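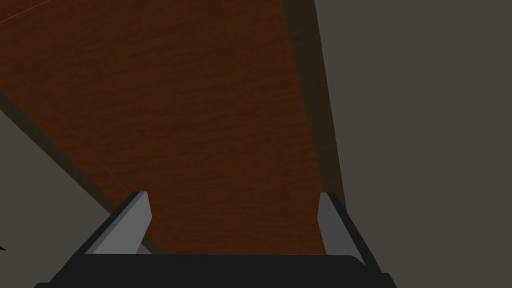

Emmanuel Mugo wrote in to ask whether a policy trained only in simulation is worth anyone's time, and whether I would look at Gisari before his lab spends a semester on it. He had read the January write-up and found it thin on failures.

I have now used it for long enough to answer him. Gisari is a training kit for wrist-view grasping. You give it a set of simulated demonstrations and it produces a policy that works from the camera on the gripper alone, with no overhead view. The method behind it is simple. During training, it hides the target for part of the approach and makes the network predict where the object will be when it comes back into view. The idea is that the arm should keep a sensible course while it has nothing useful to look at.

Installation took me an afternoon. The instructions skip a step where you have to set the render path by hand, and the error message you get doesn't mention paths at all. Once that was fixed, training ran overnight on one card with no trouble.

I trained on 657 demonstrations, all pick-and-place on a tabletop, and tested on 90 starts the policy had never seen. With the hiding step turned off it finished 40 of them. With it turned on it finished more than half. I repeated the whole thing with three random seeds and the order never changed, although the gap was smaller on one of them.
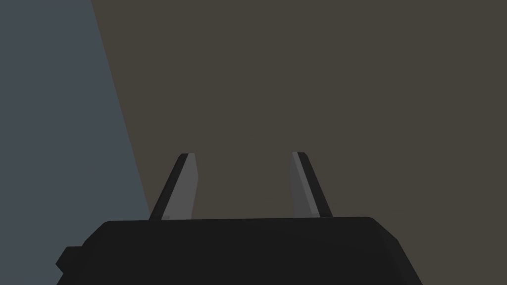

Most of the remaining failures come from the search phase. The policy reaches for objects well once it has seen them, but it is slow to decide where to look first, and if the first guess is wrong it tends to drift. The built-in viewer lets you step through a run and read the predicted target position next to each view. This is the best part of the kit. When all the camera has is the two gray-faced fingers and a couple of plain, untextured surfaces behind them, there is very little to fix a position by, and the prediction can wander a long way between steps. I would like to see the authors add some memory of earlier views. Sofia Kokkinos tried a version with a short history buffer and told me it helped, but she has not run it on the full test set.

Two smaller complaints. The config files use different names for the same setting in training and in testing – I lost a run to that. And the default lighting is very even, so I would turn on the lighting variation before taking any policy to a real arm. I have not done that transfer myself and can't say how it goes.

For Emmanuel: yes, if your group already works in simulation and wants a clean baseline. If you need something for hardware next month, wait for the next release.

Posted 14 October 2021 by Vasiliki Chatzigeorgiou
3 comments | Share

Related
Osdale motion planner: second look
Setting up a simulated wrist camera
Yüksel gripper models compared
Reading a grasp success table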